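Home | News | Telly | Listings | Sign up

Foltis pulled after complaint from baker

Bit of a row over at Bitavport this week. The channel has taken Wednesday's Foltis off its catch-up service after Jolán Szekeres, who runs a cake stall in Vunen, said the show used her wedding photo in a sketch about dodgy caterers. No one asked her. She found out from a customer.

Her solicitor's letter wants an on-air apology and 600 in damages, plus costs. Not a huge sum – she says she just wants it said out loud.

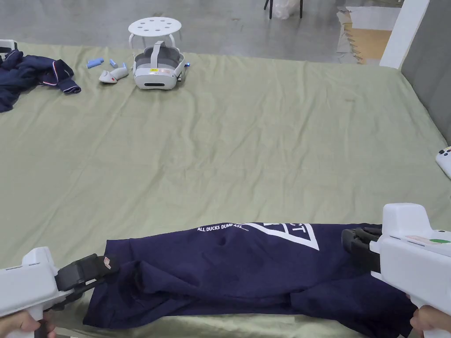 Host Danjuma Amadi has kept quiet so far, apart from telling the Dreßler podcast that he "reads whats on the autocue". Probably not what the lawyers wanted. Bitavport says the picture came from a stock folder and it is "looking into how it got there".

The channel had 210 complaints by teatime, most of them about the swearing. It has two weeks to answer the letter. More when we get it, and keep the emails comming.

Contact us | Copyright the newsletter team | Back to top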